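Budgeting for a bathroom robot - what I'd put on the list before you order anything

Updated Apr 7, 2021

A few of you wrote in after my mop post asking what a cleaning humanoid really costs once it's in the house. I've spent most of the time since November reading quotes from Humis and Graker, and the sticker price is only the start of it! My extras list (everything besides the robot itself) came to $1,703, and I'd have been a lot calmer if I'd planned for it.

Get the tape measure out first. Stand where the robot will stand and check that it can turn, bend and reach without knocking its elbows on anything. 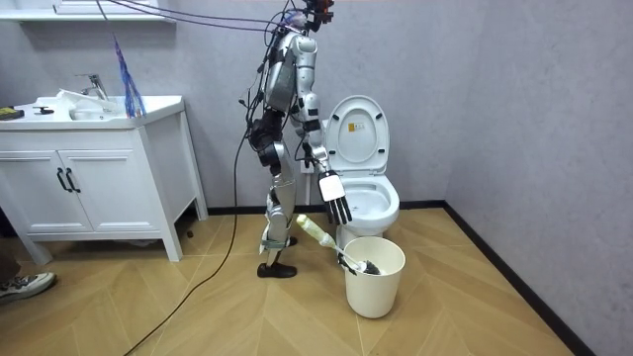
Floor space is where I went wrong in my first plan, because I measured the room and forgot the furniture. Measure between the fixtures. With a vanity on one side and the toilet on the other, the robot gets the gap in the middle and that's your real number. Then add the cables - if yours runs tethered like this one, with a bundle coming down from overhead and a long black cable across the floor, you need a clear path for both, so price a longer cable and some floor clips. Leave a spot for the brush bucket too. I allow 6 inches of spare room on every side, and my friend Chun-hung Hsiao thinks I'm being stingy.

Now the small stuff, which adds up fast:

Brushes. Buy 3 and keep them all the same model. Handles vary more than you'd think, and a grip that's set up for a fat one may not love a skinny one.

Hands. Ask whether spare fingers are sold one at a time or only as a full hand. Ibarra quoted me the full hand only (ouch).

Splash protection. Wrist covers are cheap next to a new wrist. I'd get two sets so one can be in the wash.

Service. Bokesa offered me a 2-year plan and I'm still on the fence. Read the part about water damage before you sign anything, and get the answer in an email.

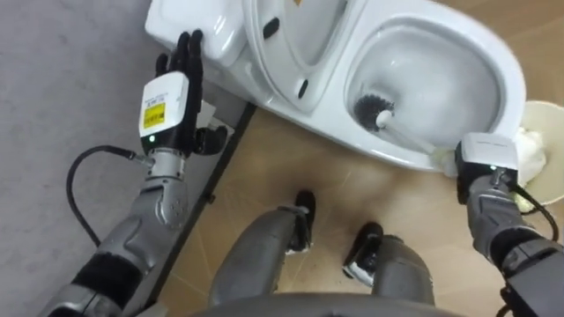

Brush in the bowl, right arm doing the reaching. Check how far down yours can go before you buy.

One more for the budget: your own time. Somebody has to tidy the cords, empty the wastebasket and rinse out that bucket, and I'd put those hours on the sheet right next to the dollars. Mine are penciled in for after breakfast.

If you've had a quote lately, send me the extras page (cover up your address, please) and I'll add it to my comparison sheet.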